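A visit to the Trinen maltings and the brewery at Altonness 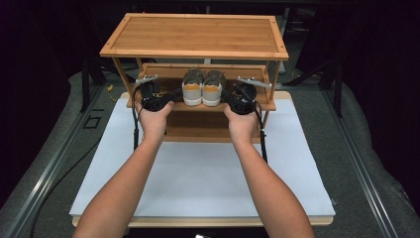

We had been buying Trinen malt by the sack for a couple of years before any of us thought to ask if we could see where it was made. The answer came back the same afternoon: yes, in January, bring sturdy boots and no more than a carload. Three of us went.

The drive took longer than it should have. The road into Altonness was down to a single lane by the bridge and we sat there for 45 minutes behind a grain lorry, which turned out to be going to the same place.

The maltings is on the far side of the harbour, in a long brick building with a newer steel one behind it. You sign in at a hatch, put on a hairnet and hand over your watch and rings. Bahman Sadeghi, the head maltster, met us there and took us round himself. He has a quiet voice and the fans are loud, so we missed parts of what he told us on the ground floor.

Barley comes in by lorry and is sampled before it is tipped. They check moisture, nitrogen and how much of it is likely to sprout. A load was being tested when we arrived and the driver was drinking tea in his cab, waiting to hear. Once accepted, the grain is screened and goes up to the silos, where it may sit for months.

Steeping is done in conical tanks. The grain is soaked, drained, left to breathe and soaked again. Bahman let us put a hand into a sample bucket from that morning. The grains had just begun to show a white tip at one end, and the smell was like cucumber.

The old floor is still in use for a small part of the output. The barley lies a few inches deep on the tiles and is turned with a powered rake, with wooden shovels for the corners. I had a go with a shovel and left a ridge that someone else had to level. Most of the malt is made in the steel building, in germination boxes with turners that travel up and down on rails. There is less to see there, although it is a good deal warmer.

The kiln was the part I had come for. Their pale malt finishes at 80 degrees, and the brown and amber malts are taken well past that in a separate roasting drum. A batch of amber was coming out as we passed. We were each given a pinch to chew, first when hot and then after it had been on the cooling tray. The hot one was sharp and rather unpleasant. The cool one was biscuity, closer to what I get at home. Bahman said fresh brown malt should be left to rest for a few weeks before brewing, and that some of the harshness people complain of in home-made porter comes from using it too soon. I have certainly done that.

We asked about crushing. He would rather home brewers bought whole grain and milled it on the day, but he accepted that not everyone has a mill. Crushed malt in a sealed tub somewhere cool will do for a month or two. He was less forgiving about open sacks in garages.

Lunch was at the Skuser, the pub by the slipway, where the soup was leek and potato and the bread was made with spent grain. It was heavy but I finished it.

In the afternoon we walked over to Azevedo, a small brewery that takes most of its malt from across the water. Arnaldo Meireles runs it with over a dozen casks on the go at any time, and he had a mild, a stout and a strong brown ale ready for us to try. The brown was the best of them – dry at the end, with a toasted flavour that stayed a while. He mashes it a little cooler than I would have guessed and uses one hop addition early in the boil, with nothing later on. He wouldn't give us the full grain bill, though he did say the amber malt was a smaller share than most people think.

His yeast is kept going from batch to batch and he offered us a jar. We took it home in a cool bag, wedged behind the front seat.

Trinen take visitors from autumn to early spring, mornings only, and you need to ring first. There is no charge. The stairs to the kiln loft are steep and there is no lift. Sacks can be bought at the hatch on the way out, cash or card, and the amber is often sold out by midday.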